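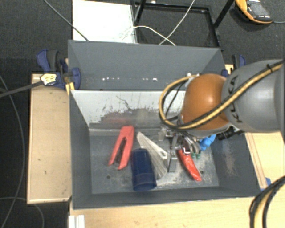 *A KUKA arm over a gray bin, cables and all.*

Okay, Halliday fans, we finally have news! Cirnico is getting a second season, and I may have yelled loud enough to wake the dog when the email came in Wednesday. Showrunner Davina Dalgleish says the writers' room is open again and that filming should start in November, back in Gralport, where they shot most of the first run.

Parker is coming back too (I know, I know, that airlock scene). Dalgleish wouldn't tell me how, only that the answer is sitting in episode four if you go back and look. I've watched it twice since and I've got nothing.

The fan petition had 3183 names on it last time I checked, and I'd love to think it helped. No word on how many episodes we get, and there's no release date yet either. My guess is next fall, but I also guessed the pilot would run an hour, so take that however you like. If you spotted the Parker clue, please put it in the comments, with a spoiler tag!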